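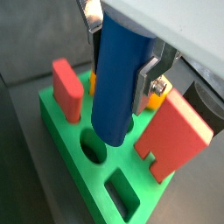

Boonchu brings back its coconut pancake weekend

Mon 24 February

Boonchu, the Thai sweets shop on Kavitz Street, will hold its coconut pancake weekend again this year after skipping it last winter while the kitchen was being refitted.

Owner Daranee Klinhom said the shop will make khanom krok, the small rice flour and coconut milk pancakes cooked in a dimpled pan, on both days from 9 a.m. until the batter is gone. Fillings are green onion, sweet corn and taro. A box of eight costs $5.

"We sold 2,000 boxes the last time and still had to send people home," Klinhom said. "I've ordered more rice flour and a second pan."

The shop will also sell steamed pumpkin custard and sticky rice with palm sugar. Both can be ordered ahead by phone or at the counter. Klinhom had taken 138 advance orders by the end of last week.

Baker Eino Räsänen of Naketti, two doors down, will join in with Finnish oven pancake, served warm with strawberry jam. He plans to bake it in large trays and sell it by the square.

Parking behind the shops is free on both days.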